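How to lay out small parts on a board before you assemble them

You need a flat white board, a dark table, and one quiet hour before the assembly itself.

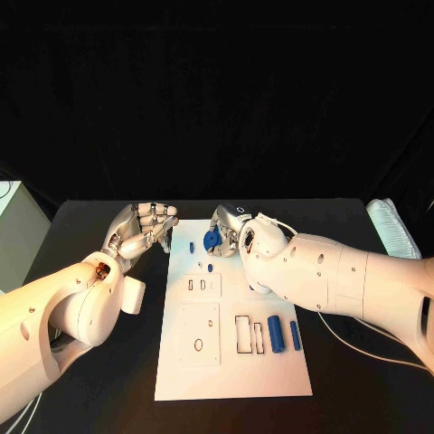
Orsolya Bíró would add one thing before all the steps: read the drawing two times, and only then open the bags. She wrote this to me after the first version of the page, and she is right, so it is now step one.

1. Read the drawing

Read it from the beginning to the end with your hands in your pockets. Mark with a pencil the parts that look like each other. In the Vanon kit, which I use for my own practice, there are two frames with almost the same outline, and the difference is only one hole. I mixed them the first time and had to take apart the whole side.

2. Prepare the table

Take a cover or a table with a dark, dull surface. A shiny one reflects the lamp and after an hour your eyes are tired. The board should be white or another light color, so small parts do not disappear on it. Turn it with the short side toward you if you work standing. In this way you reach the far end by leaning a little, and nothing waits behind your elbow.

Move away everything that can roll. I also take off my watch.

3. Clean the cut edges

Plates and frames that come cut from a sheet often have small burrs. Go over every edge with fine paper, number 200 or finer, with light pressure. Do not sand the inside of the holes. If a pin is too tight there, try first from the other side, the hole can be a little narrower on one face.

Wipe the dust with a dry brush before you put the part on the board.

4. Lay out by order of use

Many people sort by size. It looks nice, but during the work you search all the time. I put the parts for the first stage nearest to me and the last ones at the far end. Plates lie flat, never one on another. Frames go next to the plate they will be joined with, already turned the right way.

Leave free space between the groups, a finger wide is enough.

5. Round parts

Gears, pulleys and other discs are the ones that run away. Lay them on the flat face, and if one side has a collar, put the collar up. When you lift a disc, hold it by the rim and keep it low above the board until you know where it goes – if it falls, it falls only a little. Do not touch the center hole with greasy fingers when the part must be glued later.

Heriberto Magaña from the Werkham evening course keeps his discs in a shallow lid. I tried this, but I forget what is in the lid.

6. Dry fit

Put the first stage together without glue and without tightening. Turn the disc slowly by hand through one full turn. It should not rub on the plate. If it rubs, loosen the frame, move it a little and try again. Write on the drawing what you changed.

7. If you must stop

Do not carry the board with parts on it. Cover it with a light cloth and leave it on the table until the morning. When you come back, begin again from the drawing, at the last stage you marked with the pencil.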